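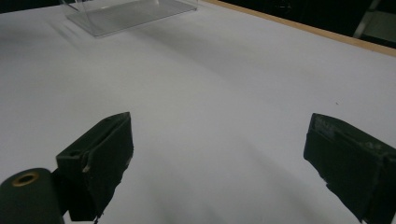 White tabletop with wooden edge strip.

Section 4: Setting up the tasting counter dispenser

Posted in February by Qistina Rahman, Technical Publications

Print this page | E-mail this page

This section covers placement, connection and first pour of the Makham wine dispenser at a cellar door or function room. Complete Section 3 (Unpacking and inspection) before starting. Cylinder handling must comply with the site's own gas safety procedure.

4.1 Placement

1. Choose a level, load-bearing surface. The dispenser with all positions filled weighs 40 kg.
2. Leave clearance behind the cabinet for the condenser outlet. Do not push the cabinet flush against a wall or splashback.
3. Keep the cabinet out of direct sunlight and away from dishwashers, coffee machines and glass warmers.
4. Adjust the front feet until the bubble in the supplied level is centred, then tighten the lock nuts by hand.

Note: On the Valholm trolley base, apply all castor brakes before levelling. The trolley is not rated for outdoor use on gravel or lawn.

CAUTION: Two people are required to lift the cabinet. Do not lift by the drip tray or the nozzle rail.

4.2 Gas connection

1. Confirm that the cylinder is labelled food-grade argon or nitrogen. Carbon dioxide must not be used with still wines.
2. Secure the cylinder upright with the chain and bracket.
3. Fit the Kárason regulator to the cylinder valve using a new washer. Tighten with a spanner until firm.
4. Push the grey hose into the cabinet inlet until the collar clicks. Pull back gently to check that it is held.
5. Open the cylinder valve slowly and set the outlet pressure to the value printed on the rating plate.
6. Brush leak-test solution on each joint. If bubbles form, close the valve, remake the joint and test again.

WARNING: Argon and nitrogen displace oxygen. In cellars, cool rooms and other enclosed spaces, ventilation must be running whenever the cylinder valve is open.

4.3 Loading bottles

1. Switch on at the wall and allow the cabinet to reach the set temperature. Whites and rosés should be chilled before loading; the cabinet holds temperature but will not pull a warm bottle down in reasonable time.
2. Remove the capsule and cork or screw cap. Wipe the lip of the bottle.
3. Insert the draw tube. It should reach the base of a standard bottle without bending. Magnums need the long tube, part no. 1670.
4. Raise the bottle onto the stopper and turn the lift lever to LOCK.
5. Repeat for the remaining positions. Fit a blanking plug to any position left unused.

Note: Wines with heavy sediment should be decanted and filtered first. Sediment in the draw tube is the usual cause of a slow or uneven pour.

4.4 Setting pour volumes

1. Hold MENU until the display shows P1.
2. Select the position to be set, then use the arrow keys to choose Taste, Half or Full.
3. Enter the volume in millilitres and press OK. Check local licensing conditions for the maximum permitted tasting serve.
4. Pour one measure of each size into a graduated cylinder. If the result is outside tolerance, go to Section 7 (Calibration).

The counter memory stores 700 pours per position before the oldest records are overwritten. Sites that reconcile stock through Ombridge should export the log at close of trade.

4.5 End of service

1. Close the cylinder valve.
2. Run the rinse cycle on every position that has been emptied.
3. Remove the drip tray, wash in warm water and dry before refitting.
4. Leave part bottles locked in place with the cabinet switched on.

This site uses cookies to remember your region and language. Accept | Manage settings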